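Clillora 2 Anchor Windlass

The Clillora 2 is a vertical electric windlass for sailing and motor boats with a full anchor locker. It runs on 12 V DC and has a 700 W motor mounted below deck. The gypsy takes short link chain or spliced rope and chain. A manual clutch allows free fall, and the handle supplied also serves for hand recovery if the supply fails.
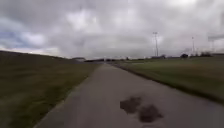 Concrete path and grass under heavy cloud.

Fitting requires a flat deck pad and clear access to the locker from beneath. Allow a straight chain fall under the gypsy. The breaker and control box are included; battery cable is ordered separately by length. The foot switches from the earlier Farkura unit can be reused.

Deck gaskets should be renewed every 5 years. Gearbox oil is sealed in and needs no topping up.

Warranty: 2 years. Spares enquiries: Yara Kassab, Ruvus Deck Gear.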